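Products > Kitchen Handling > Mathias Two-Finger Gripper

Mathias Two-Finger Gripper, table service set

12 shares | 3 comments

Can a machine clear the dinner table yet? Our answer at Rusum is: in part. Single pieces of cutlery go well, mixed cutlery is still difficult.

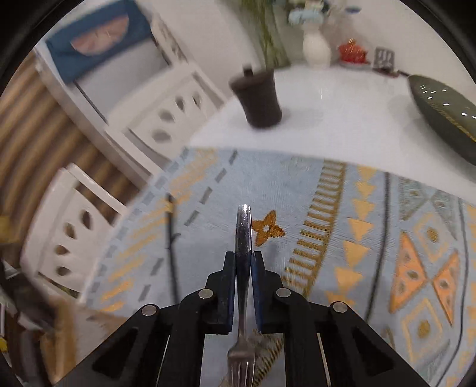
Cutlery is the task our customers ask for most, and also the one which shows the limits. A shiny handle gives the finger very little to hold. With a steel fork held upright, tines down, the two pads must press close to the narrow part of the handle. In our test room in Stascombe we made 400 picks of single forks, and 62 failed. A patterned cloth did not disturb the work.

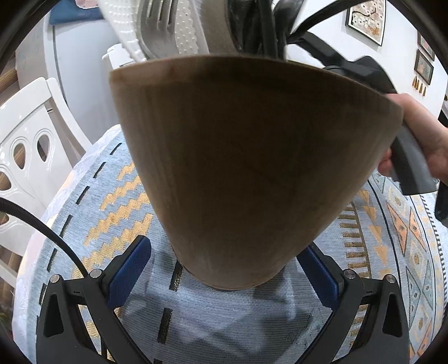

CATEGORY: Holders and containers

A full holder is harder. When a fork stands tines up between white textured pieces, near a broad gray utensil and a cluster of black ones, the fingers have little free space. For this we still recommend a person near the table. Glasses and wet plates are not supported.

Opening: 135 mm
Spare pads: 6 in the box
Delivery: from Markdale, every Saturday

Contact | Copyright Rusum | Back to top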